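Warkano Help > Robots and Automation > Training data

Do I really need to shuffle the objects between every demonstration?

Posted by flastonus_bench, Mar 21, 2024

I'm collecting pick and place examples with a two-finger gripper and a camera looking down at the table. The tasks are small kitchen stuff: put the banana on the plate, take the cube out of the bin, that sort of thing. I have 2087 episodes recorded so far and the policy I trained on them is mediocre. It reaches for the right thing and then closes next to it.

Everyone I ask says "more variety" and then can't say how much or of what. Moving things between takes eats most of my session. The Grirel guide says to randomize everything every time, but the people who wrote it sell a randomizing service, so I take that with a grain of salt. Has anyone compared shuffled and unshuffled data on the same task? I don't want to hear that diversity is good. I want to know what changed when you did it.

3 replies

gripwrench

More variety is always better. Your model is overfitting. Randomize the lighting too, and the table color if you can. We use Grirel and it's great.

bergmann_user

I'd be careful with the reply above. Lighting won't fix fingers that close beside the object. That smells like calibration, or a lag between your camera stream and your joint log. Replay 2 of your own recorded episodes open loop, with the objects put back where they started. If the replay misses as well, throwing another thousand episodes at it will only teach it to miss with confidence. Mine was a timestamp problem and I spent most of March blaming the data.

Also, how many of those 2087 are near copies? If you never moved the plate, you have one plate position, however many files are on the disk.

no_free_labels

I did run the comparison, on one arm and one table, so don't build a religion on it. Same number of episodes in both sets. The shuffled set did better when I put things in new spots and slightly worse when everything stayed home. I never saw the huge jump people promise. What helped more was being picky about which things moved. My routine now:

1. Leave the big stuff alone for a whole block. Appliances and anything bulky stay put, and I only change them when I start a new block.

2. Move the target and its nearest neighbor every take. Put them close together on purpose some of the time. A banana alone on bare table is easy and the model learns very little from the fiftieth one. My start layout for one take, with the banana curled under a pastry, the pink plate free and the purple cube left in the bin as a distractor:

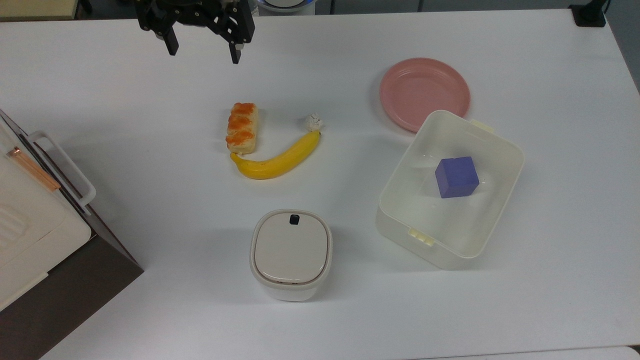 3. Change the instruction before you change the layout. From one layout I get 4 different tasks just by naming a different object or a different place to put it. If the policy does the same thing whatever you ask, it is going by the layout and ignoring the words.

4. Keep a test set of layouts you never train on. Sounds obvious, but I've read plenty of glowing writeups where the test layouts were the training layouts nudged a little.

I'd still do the replay check from bergmann_user first. It costs you a few minutes, and if it fails you can skip my whole list for now.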